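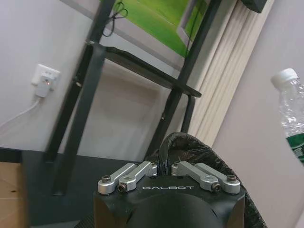

Take the bus to the top and walk down, a reader told me under my last Larik post, and you'll see twice as much with half the sweat. I argued. I'd always gone up the steps from the river gate like a good pilgrim and arrived at the ticket booth the color of a beet. Then I tried it the reader's way in April, and okay, fine, the reader wins. I've rewritten the whole route.

Search this site Go

How to See Larik Citadel in One Day (Without Wrecking Your Knees)

Shares 85

Quick orientation first. The citadel sits on a ridge 593 feet above the river, and the town of Demar is wrapped around the bottom of it. People use the two names like they're the same place. They aren't, and if you book a room "in Larik" thinking you'll be in town for dinner, you'll be up on a very pretty, very dark hill with one vending machine. Book in Demar. I stay at the Ebrahimi guesthouse, two streets back from the river gate, where breakfast starts at 6:30 and the apricot jam is worth setting an alarm for.

Step 1: Get the early bus

The little green bus leaves from outside the covered market in Demar. Be there by 7:40 in the morning. It has maybe a dozen seats and it fills up with people who work at the citadel, who know which side is shady and have already taken it. Have small change ready. The driver will sigh at a large bill and then take it anyway, but you'll get your change in the tiniest coins ever minted and jingle all day long.

Sit on the left if you can. After the second hairpin you get the whole north wall at once, with the sun just starting to hit the towers, and it lasts about as long as it takes to find your phone.

Step 2: Buy the right ticket

There are two. The 85 ticket gets you the walls, the yards and the cistern. The 200 ticket adds the governor's rooms and the chapel. I've done both more than once, and if it's your first visit I'd pay for the big one, mostly for the chapel ceiling. If you're coming back a second time, or traveling with small kids who would rather run along a wall than look at a ceiling (who can blame them), the cheap one is plenty.

Ask for the paper map at the booth. It won't be offered. The map is old and the café on it has moved, but the stair numbers are right and you'll want those later. 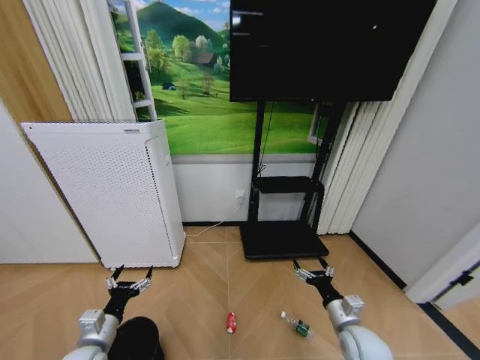 A can and a plastic bottle on the floor.

Step 3: Go to the chapel before anything else

Everybody drifts to the main tower first. It's big and it's right in front of you and there's a flag on it. Walk past! Go through the arch on the right, along the inside of the wall, and you'll come to the chapel with nobody in it. You get maybe twenty minutes before the first coach groups arrive, and in those twenty minutes the east window throws blue all over the altar steps.

The carved stalls are on your left as you walk in. Look under the seats. One has a fox dressed as a bishop, one has what I've decided is a man with a toothache, and the last one on the back row was never finished, so you can still see the chisel marks where the carver stopped. I could spend an hour on my hands and knees in there. I have, in fact, and got a look from the attendant.

Flash is not allowed and they do mean it.

Step 4: The governor's rooms

These are one-way, so don't go in if you need the bathroom. I'm speaking from experience. You go through a guardroom, a long dining hall with a painted beam roof, then a string of small rooms that get fancier as they go along. The last one has a tiled stove as tall as a bus shelter. The labels are short and the English on them is a bit of an adventure, so if you care who slept where, get the booklet.
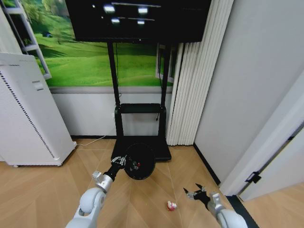
Can you do the governor's rooms with a stroller?

Only if you're happy to carry it. There are two spiral stairs with no way around them, so leave it with the attendant at the guardroom door and use a carrier instead.

Step 5: Walk the walls, counterclockwise

By now it'll be past ten and the yards will be getting busy. Good time to go up. Start at stair 4 on your paper map and go counterclockwise, which puts the climbs in the shade and the long flat bit in the breeze. The full loop takes me an hour with stops. If you don't love heights, the stretch between stair 7 and stair 9 has a low parapet on the outside, and you can skip it by dropping down into the yard and coming back up at 9.

Bring a hat that fits. I have watched two of my own go over that wall.

Step 6: Lunch and the cistern

Eat at eleven thirty, not at one. The café is in the old stables now, and the lentil soup is good, and the sandwiches are sandwiches. Then go down into the cistern while it's hot outside. It's cool and echoey and a bit spooky, with rows of columns that don't match because they were all pinched from somewhere older. Let your eyes adjust before you take the last few steps. They're uneven.

Step 7: Down the steps to Demar

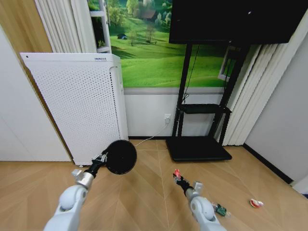
The way down starts in the lower yard, and it's easy to miss because the gate looks like it belongs to a garden shed. The sign fell off years ago. What you do is look at the ground: most of the yard is plain cobble, but the path to the river gate is brick, laid in a zigzag. If you need to know what I mean, look at the wooden floor in the picture, with its long tan planks set herringbone style. Same pattern, only in red brick and a lot lumpier. Stay on it and it takes you through the little gate and straight onto the top step.

From there it's 542 steps to the river. They're wide and shallow for the first part, then steep and a bit polished past the halfway fountain, so that's where I slow down and hold the rail. The fountain water is fine to drink and I always fill up. Going down, you have the river and the roofs of Demar in front of you the entire way, which I never once noticed when I was going up with my face six inches from the stone.

You'll come out by the market around three if you haven't rushed. The peach stand closes at four.

If the bus isn't running (it stops when there's ice, so check in January), you'll have to climb after all. Start at seven and take the fountain as your halfway rest.

Share Pin Print Email

6 comments

Contact | Privacy | © Sustcombe Travel Notes | Back to top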